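Posted in: Grant Updates / Mill & Trail

PROGRESS REPORT, SECOND HALF OF GRANT YEAR
Rutherford Mill Creek Trail and Boardwalk
To: Skaltell Fund, small grants desk
From: Jana Oltmanns, trail coordinator
Monday, June 30, 2025

Short version first because I know you read a stack of these. Boardwalk is two thirds in. Money is fine. Schedule slipped by three weeks, all of it water. We want to move one line of the budget and I need a yes or no from you on that, see Budget.

Where we are

Lower section, from the mill lot to the first bend: done. Railings on, kick rails on, ramp at the lot end passed the county's slope check on the second try. First try the top landing was too short. Our mistake, we read the old drawing.

Middle section: posts and stringers in, decking started. Of the 300 feet of boardwalk in the plan, 72 feet still has no decking on it, and that's the piece over the wet meadow where the boards have to go down from the creek side. Slow work. You can only get two people on it at once without somebody kneeling on somebody's hand.

Upper section is gravel path, not boardwalk. Brushed out and staked. No gravel yet. Quarry says any time after the holiday, which from them could mean anything.

What held us up

The creek. It came up twice in May and stayed up, and the second time it took the silt fence and left it in the sycamores. We put the fence back further up the bank. Also lost most of a stack of form boards that should of been moved the night before. They were scrap lumber, no cost to the grant, but it was a full morning finding them.

Then the helical piers. Four of them hit something hard well above depth, right where the map says old mill race. Engineer came out, looked, had us shift the line eighteen inches east and start those four over. Revised drawing is in the shared folder under June. Please use that one and ignore the one in the April packet.

Materials

Decking is from Sustumwood, the thermally treated ash, same as we priced in the application. Two deliveries came on time and one was short a bundle. They made it good inside a week. Boards are straight, cut clean, and the crew likes them better than the pressure treated stuff on the old footbridge. One complaint, the ends split if you don't predrill. We predrill everything now. Eats up bits.

Fasteners all stainless. Price went up between the quote and the order, the difference is in the spreadsheet, row marked FASTENERS 2.

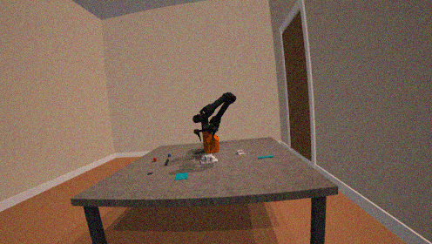 Ute Sperling wrote back to the draft of this report and wants it on record that the meadow crossing should stay at the narrower width all the way, even with the piers shifted, since every extra inch of deck is shade on the sedges and the sedges are the reason the permit took a year. Fine by me. Her other point was that we promised the neighbors no lighting and she still sees two fixtures on the electrical sheet. Those are leftovers from the first design. They're coming off.

People

Work days have been every other Saturday plus two weekday evenings a month. Over 80 different people on the sign-in sheets so far this year. Some came once, a handful come every time, and the handful is who is really building this. High school shop class did the bench parts before school let out, all six benches cut and sanded, waiting on bolts.

One injury, a smashed thumb, reported, no claim. We bought better gloves.

We had a planned walk-through for the senior center and had to cancel it on account of mud. Will try again once the meadow piece is decked, so they can go out and back on a dry surface.

Meadow and creek

Seed mix went down on the disturbed bank in April and the first flood moved a lot of it. Reseeded by hand in early June with jute mat over the top. Coming up patchy but coming up. Live willow stakes did great, no loss that I could find on the upper bank. Lower bank I'd call it half.

Knotweed by the culvert is back. Cut twice. Needs a third cut in late summer and somebody has to haul it off, it can't be piled on site. Skolengate Road neighbors have been asking about this and I told them it is on the list, it is, it just isn't near the top.

Budget

Spent to date matches the plan except:

Fasteners, over. See above.
Pier work, over, becuase of the four redos. Engineer did not charge for the second visit.
Signs, nothing spent.
Equipment rental, under. We borrowed the auger for most of it.

The ask: move 300 dollars from Signs to Pier work. Signs would still be covered, we cut the trailhead panel from two sides to one. Nothing on the back side anybody needed, it was going to be a map of the whole county system and the county already has one at the lot. If you need this on the form instead of in a report tell me and I'll fill out the form.

No other changes. Match is on track, mostly labor hours, sheets scanned and in the folder. Two of the scans are sideways, sorry.

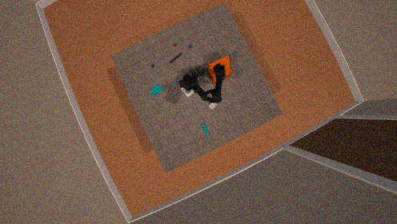

Black arm on the gray tabletop, from overhead.

What's next

July: finish decking the meadow section. Order bolts. Gravel if the quarry delivers.
August: railings on the middle section, benches set, knotweed.
September: trailhead panel, final county inspection, opening. No date for the opening yet and I'd rather not give you one until the gravel is down.

Risks, since the template asks. Another high creek. The quarry. Me being gone the second week of August, Ute has the keys and the contact list.

Things I need from you
- yes or no on the 300
- who to send the final photos and receipts to, last year's contact bounced
- whether the sign has to carry your logo in color or if one color is ok, one color is a lot cheaper

Call is better than email most days, after four.

J. Oltmanns

3 COMMENTS

millstreet_dad
Walked down Sunday as far as the tape. Lower part looks great, the ramp is so much easier with a stroller than the old steps. Any chance of a trash can at the first bend?

Carol P.
Please please do something about the knotweed before August. It's taller than my fence on the culvert side and it's through the fence too.

R. Hanley
Is the one-sided sign still going to have the part about the mill race? My granddad worked there and I have two pictures you could use if you want to scan them. I'm home most mornings.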